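Visit Report: Tableware and Table Service Rooms, Kuusisto Open Day

Prepared by Renata Núñez for the Hospitality Training Department

Purpose of the visit

The department accepted an invitation to the November open day at Kuusisto, where the household goods company Brukuler keeps its sample rooms. The visiting party consisted of Américo Esteves, Nélida Palma and the undersigned. The aim was to review cups, coasters and trays suitable for the guest lounge, and to see how they are handled and set out in practice.

Arrival and reception

The party arrived on Wednesday morning and was received by Octavio Saavedra, who is responsible for visitor relations. He gave a short introduction to the site, which employs 203 people and lists 3394 articles in its current catalog. Visitors were divided into groups, and each group was allowed 70 minutes on the ground floor before moving upstairs. Coats and bags were left at the desk.

The drinks setting

The first stop was given over to drinks service. Cups, round wooden coasters and a metal tray had been brought together on a black marble surface with strong white veining. Ms. Palma noted that the dark ground makes pale rims and polished metal easy to see, which is useful when staff must clear quickly.

The pink cup drew the most comment in our group. Its outer wall is faceted and lightly speckled, in a dusty rose shade, while the inside is glossy white. Mr. Esteves asked whether faceted cups are harder to keep clean than smooth ones. Mr. Saavedra replied that the company recommends a soft brush for the edges of the panels and has received few complaints on this point.

The coasters were of equal interest. Two tones of wood were on view, a walnut brown and a lighter orange tone, each with a raised rim and a recessed center. The party considered the raised rim a practical feature for the lounge, where low tables are often bumped. A woven rattan piece with a tight basket pattern was also part of the setting.

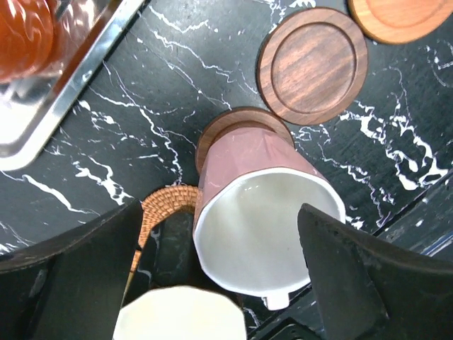 Setting and clearing

The second part of the visit dealt with the order in which a table is set and cleared. Miklós Vincze, who leads the service courses at Kuusisto, explained the method taught there. The tray is placed first and remains the fixed point. Coasters are laid next, then cups. In clearing, the cups are taken up before the coasters, and the tray leaves the table last.

Mr. Vincze advised against lifting cup and coaster together. He also recommended that a metal tray be wiped and dried by hand, as marks show readily on a reflective rim. The tray used in the setting is rectangular and silver in color, with a raised edge, and was judged a sensible shape for the lounge counter. A white cup was included along with the pink one, and Ms. Palma asked that both colors be quoted.
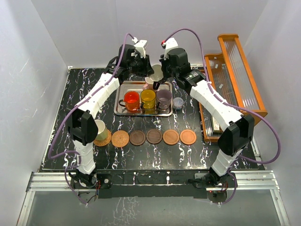
The marble-patterned tabletop with the metal tray at its center, Kuusisto.

Prices and ordering

Mr. Saavedra confirmed that coasters are supplied in sets and that the minimum first order is 60 pieces, which may be divided between the two wood tones. Cups are ordered separately. Delivery is handled from the Uster warehouse. A written quotation was promised to Mr. Esteves, who will forward it to the purchasing office.

Matters for follow-up

The department will request one sample of each coaster and one cup in each color for use in the lounge. Ms. Palma will adapt the clearing sequence for the staff handbook and circulate a draft. The question of replacement pieces for discontinued colors was raised but not settled, and Mr. Saavedra is to reply in writing.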